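About Us

Hi, and welcome to the part of the site where I get to ramble. If you came for prices or pickup times, those live on the Services page. If you want to know who's handling your winter coats and your grandma's quilt, pull up a chair.

I started Buvon as a home laundry and closet service. We come to the house, sort, fold, pack and put away, and we take the big stuff back to the shop on Koltov Street for washing. For a long time it was me and a rented van and a folding board I'd cut down from an old table. Now there are 13 of us, and the van is ours (it still smells like dryer sheets, and I've stopped fighting it).

People hire us for all sorts of reasons. New babies, bad backs, a move coming up, a season change they've been putting off since the last season change. We've got customers who call once a year when the puffy coats need to go away, and customers who would have us in every day if they could. I like both kinds. The once-a-year crowd always makes coffee.

And yes, we're the laundry company that works with robots! That's usually what folks want to ask about, so I'll spend most of this page on it.

How we got into it

Folding looks easy until you try to explain it to a machine. We had a folding arm at the shop that was great with hand towels. Give it a stack of flat white towels and it would go all afternoon. Give it a sweater and it would pick up one cuff and sort of wave at you. Every item our customers care about most, the coats and the comforters and the little kid stuff with snaps, still came back to a person at a table.

So we signed on with Ledard, the outfit that builds our arms, and agreed to help teach them. Our folders do the job by hand with a gripper tool, the same style of fingers the arm has, and the recordings of that work go into the training. The person holding the tool decides where to grab, how hard to squeeze, and when to let go and try again. I was nervous about it. I figured my crew would hate it, and a couple of them told me flat out that they did.

Puffer jackets were the first thing we asked to work on, and they're still my favorite to argue about. Everybody at the shop has a theory on where to grab first.
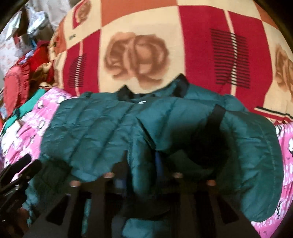 My own theory is that you start by getting the collar where you want it, and then deal with the sleeves. The trouble with anything padded is that it fights back. You press down one side and the other side comes up to meet you. With your hands you don't even think about it, you lean a forearm on it and keep going. With the tool you've got no forearm, so you have to plan the fold ahead, and that slows even our fastest people down to a crawl for the first week or so.

We also decided early on that we'd do this on beds, because beds are where our home crew works. The shop tables are nice and flat and bright and they don't have three other things piled on them. Your bedroom probably does, and so does mine. An arm that can only fold on a clean white table isn't much use to the kind of house we visit, and I said so at the very first meeting with Ledard, maybe a little louder than I needed to.

What changed for the crew

I want to be straight about this part. When we put the towel arm in, I promised that no one would lose a job over it, and nobody has. But jobs did change, and a promise like that doesn't cover everything a person might worry about.

The towel table used to be where new hires started. It was boring, and you could chat, and by the end of a month you knew everyone and your hands knew the work. When the arm took the towels, we lost that, and I didn't see it coming. We had a new folder start in March who went right to coats and comforters, and she was miserable. She wasn't slow, she was alone at a hard table with no easy pile to go back to. We fixed it by giving every new person a stretch of hand folding on simple things, arm or no arm. It costs us a little time and I'd do it again tomorrow.

The gripper work turned out to be its own trade. It gets you in the wrist and the thumb, and in a different spot from regular folding. We cap it at 2 hours a shift for each person, and there's a chair, and you can say no to it. Some people always say no! That's fine. There's plenty of ordinary folding, and nobody's pay goes down for turning it down. The ones who say yes get an extra bit on the hourly rate, and I fought for that to come out of Ledard's side of the deal.

A thing I hadn't expected is how much our folders would start talking shop. You do a job for years and you can't say how you do it. Then somebody asks you to do it with two fingers instead of ten, and suddenly you've got opinions. We've got a notebook by the break room sink that started as a list of complaints about the tool, and it's grown into the best training manual we have. There's a page on fitted sheets that's been crossed out and rewritten so many times you can barely read it. There's a whole feud in there about zippers, closed before folding or left open, with arrows and capital letters.

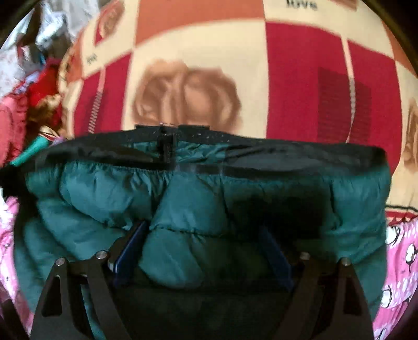

I'm on team closed, for the record. I'm outnumbered.

The complaints did some good, too. The first tool we were sent was heavy, and the handle was shaped for somebody with much bigger hands than most of my crew. We wrote it up, sent it back, and got a lighter one. We asked for softer pads after one too many scuffs on slick fabric, and those came a few weeks later. I think it mattered to people that they said something and the thing changed. It mattered to me.

We keep our own tally of finished practice folds on the whiteboard, and as I write this we're at 2478. A finished fold is one that a person at the shop would be willing to hand to a customer. The flops don't go on the board, though they do get kept, and I'm told the arm learns from those as well. I find that kind of comforting.

What the arms do and don't do here

Right now the arms at Koltov Street fold towels, pillowcases, and plain T-shirts. A person checks every stack before it gets bagged. Coats, quilts, dresses, anything with a lining, and anything a kid sleeps with are done by hand, start to finish. When the jacket work is good enough, we'll try it at the shop first, on our own jackets, for as long as it takes for my pickiest folder to quit making that face.

No arm comes to your house. When you book a home visit, you get people, usually two of them. I don't see that changing any time soon, and if it ever did I'd ask you first. We don't do practice work with customers' things, either, unless the customer has said yes in writing. The practice pile is mostly hand-me-downs and stuff out of our own closets, and by now I know some of those garments better than I know my relatives.

People ask whether I'm training my own replacement. I've thought about it plenty, mostly at night. What I can tell you is what I see on a regular day. The arm does the dull stacks, and we took on more home visits because the dull stacks weren't eating up the morning. Home visits are the part of the job most of my crew likes best, and they pay better. If that ever stops being true, I'll have to come back and rewrite this page, and I will.

There are folks who left us over it. One of my longtime folders didn't want to work anyplace with a machine in it, and went to Becerra, across town, where they still do it all by hand and do it beautifully. We send each other customers. I miss having her at the table, and I don't think she was wrong to go.

How we like to work

We fold things the way you want them folded. If you roll your socks, we roll your socks. Tell us on the first visit and we'll put it on your card, and the whole crew will see it.

We don't store puffy coats squashed flat. I know those vacuum bags save room, and I know the ads are very convincing. We fold them loose, with the sleeves in, and set them on top of the heavier things. If your closet's too tight for that, the shop has storage racks and we'll hang on to them until fall.

We'll ask before we toss anything, even a sock with no partner. We won't ask why the bed is covered in stuff. We came over because the bed is covered in stuff, and you'd be amazed how many people tidy up before we get there and then can't find half of what they wanted us to fold.

Come see the shop

The front counter opens at 8 in the morning, and you're welcome to look through the big window at the towel arm while you wait. Kids love it. If the gripper table is free and somebody's around to show you, you can try a fold yourself. Bring a jacket if you've got one. Everybody thinks they'll get it on the first go, and I'd love to meet the person who does, partly so I can offer them a job.

We're hiring home crew for the fall, by the way. You don't need experience and you don't need to care one bit about robots. You do need to be okay with stairs. The form's on the Jobs page, or just stop in and ask for whoever's at the counter.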